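Equipment corner: what we're asking for in next year's budget

The second arm is finally on the wish list! After a long spring of passing one setup back and forth between three projects, we've put together a real plan for the tabletop manipulation bench, and Crisóforo Villalobos has turned it into a spreadsheet that even our finance office seemed to enjoy. The short version is that we want to buy 2 wrist cameras, a spare set of gripper fingers and, if the numbers hold, a second arm from Khaemba to match the one we have.
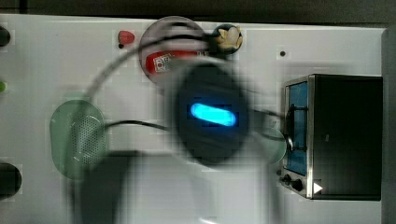 The arm is the big line, of course, so it gets most of the attention in meetings. But when we went back through last year's receipts, the small stuff had eaten far more than anyone had planned for. Cables, pads, screws, clamps, a replacement power supply that had to come overnight (ouch). We've now given all of that its own line, with $700 set aside for the first half of the year, and it can't be raided for anything else. If you've ever lost a Monday waiting on a connector, you'll see why we're pleased.

Props get their own line too. We had been buying them out of pocket, a toy here and a dish there, and then forgetting to file. The new line is $200, with one shared list by the door so we don't all come back from the store with the same thing. Soft, shiny, see-through, oddly shaped – please put it on the list, we want variety. 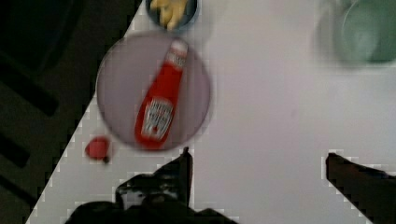
On timing, Khaemba quotes 11 weeks for an arm, and the Flusero cameras ship much sooner. We'd like to order the cameras first and get them mounted and calibrated on the current arm, so they're ready to go when the new one arrives. Bimel has offered a service contract as well. We like it, though we'd want the first year's repair costs in hand before signing. 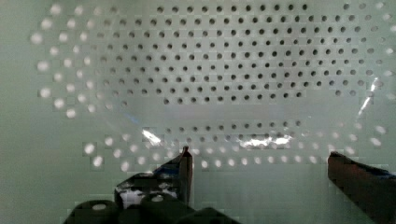
Camera choice is where we could really use your opinions. The two Flusero models are close in price, and the cheaper one would leave room for a Skustenora light panel, which several of you have asked for. Clear plastic is a good test of whether the lighting is worth the money: put a transparent piece over a panel full of little holes and you get glare along its lower rim, with an edge that is very hard to trace. We'll try both models on that kind of setup during the loan period and share the clips with everyone.

Send your additions to Crisóforo before the September meeting. Part numbers help a lot, and so does a link to the quote.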